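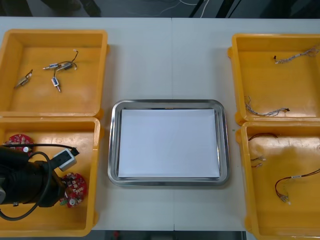 Home | Tickets | My Queue | Parts | Log out

Ticket 3912 -- Wrist camera comparison, Dostow vs. Pluvon module
Status: open
Opened: Sep 19, 2023

Asked for: a yes or no on replacing the Dostow wrist cameras with Pluvon ones on the sorting arm. The Hideck sales sheet says the Pluvon unit "handles shiny parts out of the box." I have heard that one before, so I asked for the solenoid bin and not the foam blocks they demo with.

Setup: same arm, same black two-finger gripper, stock Iyer controller, firmware left alone. Exposure locked at 3000 on both modules. I don't trust auto exposure in a comparison, and the first round in August was useless for that reason.

Entry 1. Ran 28 pick attempts with the Pluvon. The log shows 17 good picks. The vendor's reply was that our lighting is bad. Maybe, but it's the lighting we have, and the Dostow has to live with it too. 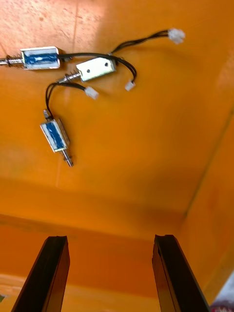 The leads are what I would look at first. They cross over each other, and the detector wants to draw one box around two bodies whenever the wires overlap. A better lens won't fix that. Retraining might, though I'd want to see it before paying for it.

Entry 2. Vendor suggested turning down the sharpening filter. Did that. Boxes got less jumpy on the blue labels. No change I'd swear to on the bare metal housings -- those still come back with low scores.

Entry 3. Checked the fingers in case we were blaming the camera for a grip problem. The gripper reports its opening correctly at both ends of travel. Not closing that question yet, as I only tested it with no part in the fingers.

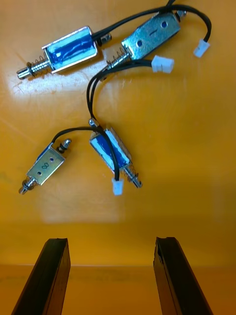
Wrist view, fingers open, glare at upper left.

Entry 4. Asked Hideck for the raw settings file used in their demo. They sent the sales sheet again. Asked a second time.

Next: same attempts with the Dostow module, same bin, same exposure. No purchase request from me until both logs are side by side. Leaving this open.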